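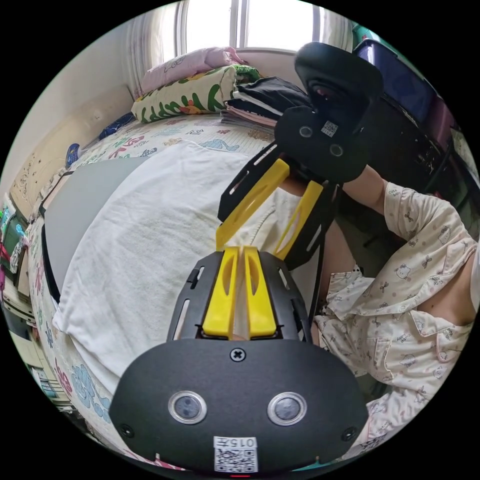

Figure 4. Two hand-held units with slotted finger brackets, fingers toward each other.

4.2 Finger comparison on soft goods

We compared two finger sets, Gerkby and Pruvby, on household cloth. Both mount on the same hand-held body, so the camera position does not change between sets. The full collection holds 1,471 episodes, of which 1,203 passed the tracking check and are used below.

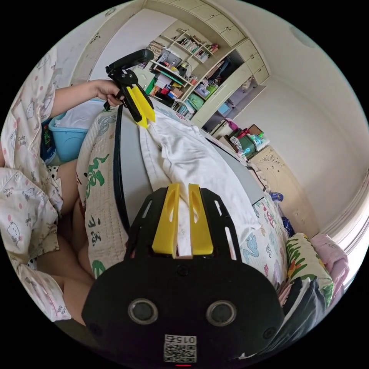 Figure 5. Both grippers at a white cloth over a gray board.

Cloth on a flat backing was the harder case. The operator has to press down before closing, and a stiff finger tends to slide over the fabric – a softer one bends and gathers it. We logged finger opening and body pose for each hand and marked a grasp as failed if the cloth left the fingers before the lift ended.
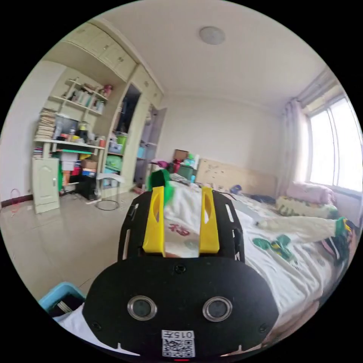
Sumathi Murthy
Primeo Manipulation Group
Revised 12/02/2023

Single-hand grasps on small fabric items were scored separately. With the item held between the fingertips, part of the view ahead is blocked, and pose tracking then depends on furniture and walls toward the sides of the image. Most of the rejected episodes lost tracking during fast turns.

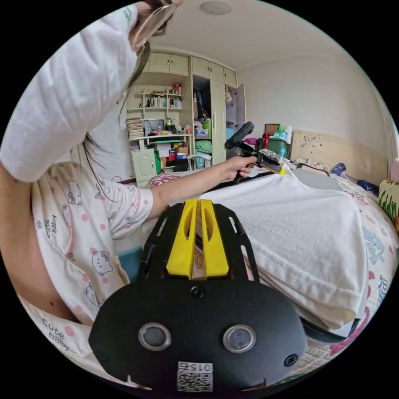

Figure 6. Two units in use at the bed, with a crumpled white blanket.

Large items need both hands, and the two trajectories must share one coordinate frame. We aligned them with the Solís controller after recording. Alignment failed in 11 two-hand episodes, and these were left out of the comparison in Section 4.3.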